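Print Swap list archive
Home | Threads | Members | Search

Posted in June by Aisling Fahy

Hello all,

Rigoberto wrote:

> Has anybody seen the new Skilari poster in the flesh? I like it on
> screen but I can't tell if the red is a flat red or one of those
> lovely uneven ones. Also, is it worth paying extra for a frame?

I have, and it's a lovely uneven one! Mine came this morning, rolled in brown paper, and I had it flat on the kitchen floor under cookbooks within the minute. It's the one with the long list of kitchen rules set in fat wooden capitals, and my favourite line is "burn the first pancake" (I always do). You can feel the letters with your thumb. The edition is 400, and mine is number 120. 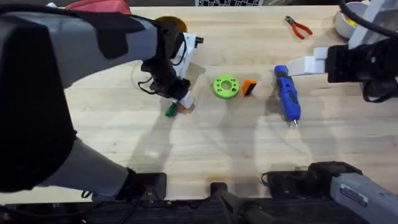
Pale wooden bench with two robot arms.

The red goes thin towards the bottom, as if the roller was running out, and I could look at that corner all day. Socorro has the blue version and says hers is much more even, so it may be luck of the draw. The paper is thick and a bit creamy, nicer than the Jindance ones we all bought last year.
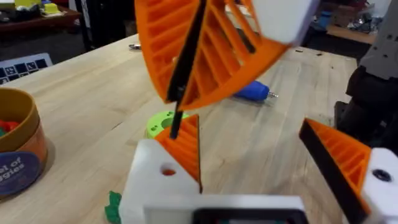
Frames and hanging

I wouldn't pay for theirs. It's a decent black frame but shiny, and the poster wants something plainer. I took my last one to Demirtaş, who cut me a raw oak frame with no mount, so the rough edges of the sheet show. Heaven.

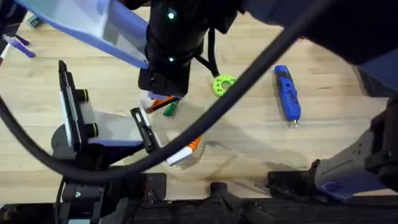 If you'd sooner do it yourself, Lenni swears by those magnetic wooden rails, one at the top and one at the bottom, and you can swap prints whenever you get bored. I have 2 of them in the hall and they've never let go of anything yet. 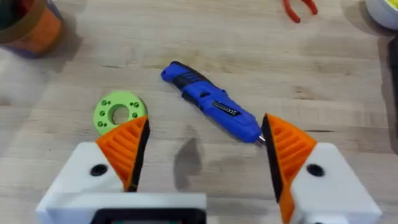
Mine is going over the table, between the window and the plate shelf, once I've stopped moving it up and down the wall. Oak is hard going by hand, so for the hanging plate on the back of the frame I'd use a cordless screwdriver like the blue one there, and drill a small hole first. Etornam, didn't you want the Stallo alphabet print as well? They still had the green when I looked, so be quick!

Aisling

Reply to list | Message 2752 | Back to top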